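We use cookies to remember your language and your cart. Accept | Manage

Section 6. Setting the Sleiman bedside safe

Choose your code before you start. Birthdays are popular, mostly with burglars.

1. Open the door and find the red reset button inside the hinge. Press it once. The keypad beeps.
2. Enter a new code of four to eight digits, then press LOCK.
3. With the door still open, enter the code again. The bolts should pull back.
4. Repeat step 3. Yes, again.

CAUTION: Never test a new code with the door shut and the spare key inside. Our Warville service desk knows this story by heart.

Before you load the tray, lay small pieces out flat and undo any tangles. Cord and chain go in the felt pouch, one to a pouch.
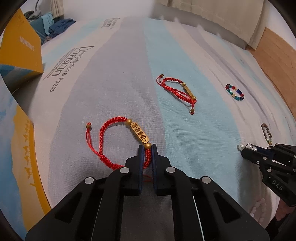 Red braided bracelet with gold charm bar, laid out on the bedspread.

5. Put the pouches in the tray and slide it in until it clicks.
6. Close the door and press LOCK.

NOTE: Three wrong codes shut the keypad down for 6 minutes. Pressing harder does not shorten this.

Change the batteries every November, whether or not the light is blinking. It tends to blink at 3 a.m.

Comments (2)

Panya Wiriya: Step 4 saved me. My second try was a different number from my first.

brurnmont_dad: Where is the felt pouch? Mine came with a tray and a screw.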